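# Folding for a Full House: What We Learned About Sorting and Folding Laundry in a Shared Home

Home Management Practice, group report
Written up by Ifor Beddoe, with a great deal of help from Hongmei Wei
2021-02-06

When Hongmei and I picked our topic we both thought laundry would be the easy one. We had grown up around it, after all, and our other idea (pantry shelving) involved a lot of measuring. So we chose folding, and in particular the folding of sporty, slippery, stripey clothes on top of a bed, which is how it gets done in nearly every household we know. The bed gives you far more room than a table, and you can spread a pair of pants out at full length and walk along the side of it.

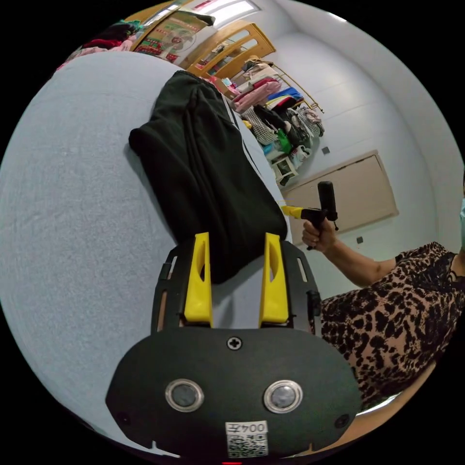
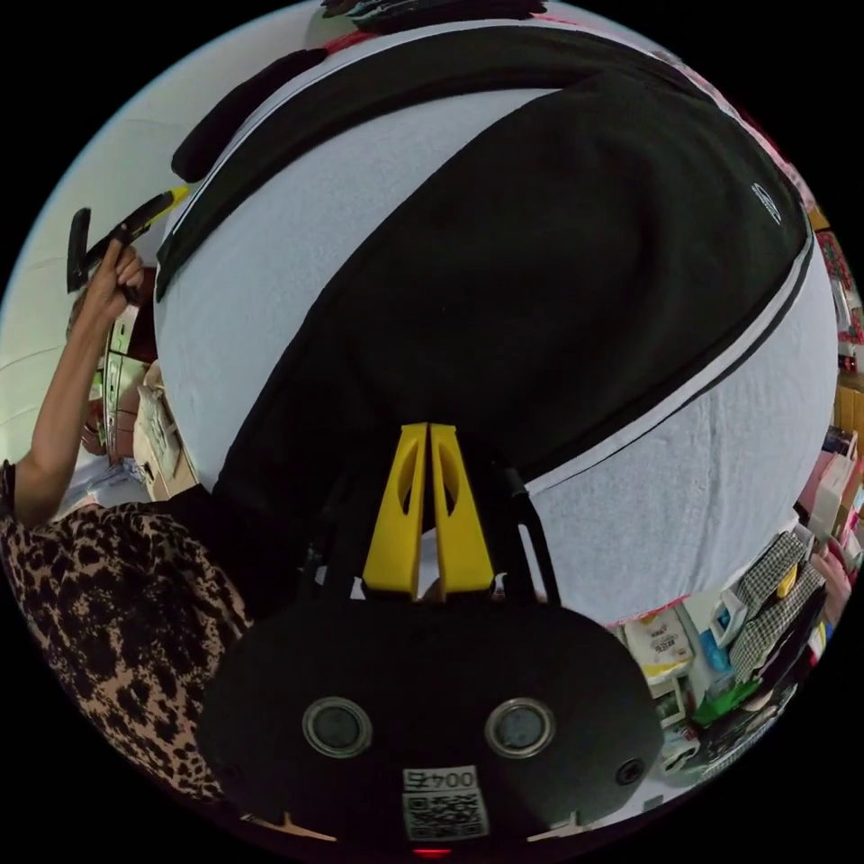
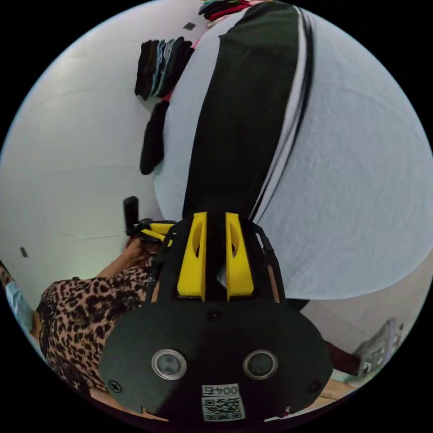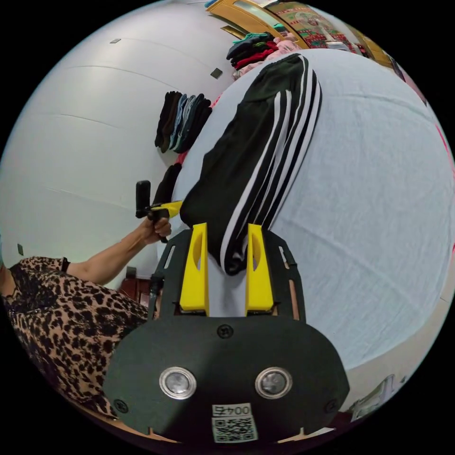
Dark clothes on a pale bed cover, with stripes to line things up by.

## Why we settled on the bed

Our first plan was to fold at the kitchen table of the Durndale house, where Hongmei lives. We gave that up quickly. The table is a cheerful little thing, but it seats four at a squeeze, and a long pair of pants hangs off both ends and slides to the floor while you are busy with the middle. The bed was better in every way except one, and that is softness. A mattress gives under your hands, so when you press a crease into the cloth, the cloth sinks and the crease wanders off. We ended up smoothing with flat palms and saving the firm pressing for the last fold, when there was enough thickness to push against.

The color of the cover mattered more than I would have guessed! Black on pale blue is wonderfully easy to see. You notice at once if a leg has bunched up underneath. On an evening when we tried the same clothes over a navy blanket we kept losing the edges, and I folded one cuff into the inside of a knee without noticing until the pile was finished.

## Stripes as a guide

Hongmei noticed this first and she should have the credit for it. Track pants with a stripe down the leg come with their own ruler. If you bring one leg over the other and the stripe runs along the outside edge from hip to ankle, the pants are straight. If the stripe disappears partway down, there is a twist, and it is much quicker to fix it then than after three more folds.

The order we wrote down, after trying several, went like this:

1. Lay the pants out full length with the waistband at the far end of the bed.
2. Smooth from the waist down to the cuffs with both palms.
3. Bring one leg over the other and check the stripe.
4. Tuck the point of the seat in so the shape is a long rectangle.
5. Fold the cuffs up to just short of the waistband, then fold in half again.

Stopping short of the waistband in step five sounds fussy, but elastic is bulky and the pile leans if you don't allow for it. My piles leaned for the whole first week.

For big pale pieces with a dark band we used the band in the same manner, as a center line, and folded the two sides in toward it. That went nicely with two people and rather poorly with one.

## What we timed

We kept a notebook and folded 79 pieces over the length of the project, which came to 13 loads between us. I won't copy out every line (Hongmei's handwriting is lovely and mine is not), but a few things stood out once we had it all in front of us.

Sorting before folding saved us the most trouble. When we put all the pants in one heap and all the tops in another, our hands got into a rhythm and we chatted through the whole load. When we folded whatever came out of the basket next, we were slower and we squabbled a little over where things went.

Slippery fabric was the hardest to keep neat. Our softest cotton pieces stayed folded even when we carried the pile down the hall, and the shiny pants slid off one another like playing cards. Rolling them worked better for the drawer – though Hongmei still prefers them flat, and it's her drawer.

## Things we would change

We would start with a written sorting plan instead of making one up on the third load. We would also fold at a wider range of hours, as we nearly always worked after dinner when we were tired, and I suspect our times show it. And I would like to try a firm board laid on the mattress. We talked about it often and never did get hold of one.

If there is room in the June term we'd like to carry on with bedding. Fitted sheets beat us both completely, and the notes we have on them so far take up half a page and are mostly crossed out.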